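Speaker notes: Planning the equipment budget for bench automation
Stinotex capital planning session, 26th April
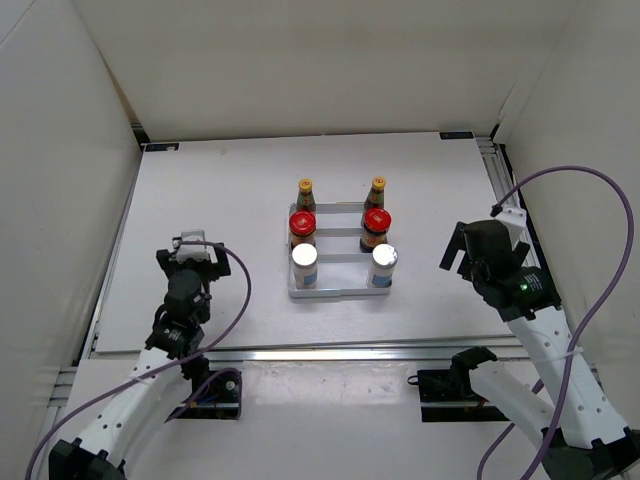 Good morning. The request before us is for 5 two-armed benches, to be purchased over two financial years. Please begin with the enclosure costs, as these were left out of the February estimate. Each bench needs its own walls on three sides, aluminium rail along the front and sides, and a wire tray suited to the product; with six jars and bottles to a tray, the gap between the columns must be specified before we order grippers.

(Pause. Refer members to the costing sheet.)

Two quotations have been received. Sturisard offers delivery in 12 weeks, with servicing billed separately. Ó Gríofa requires 19 weeks and includes the first service -- travel to the Kurkov site is extra.

Spare parts: the draft schedule lists 136 items. Finance has asked that cables and servos be moved from capital to the operating budget. I support that change.

Decision sought today: approval to purchase the first bench only, with the remaining units to be considered once the labour costing is complete.

Take questions on depreciation here, before the leasing slide.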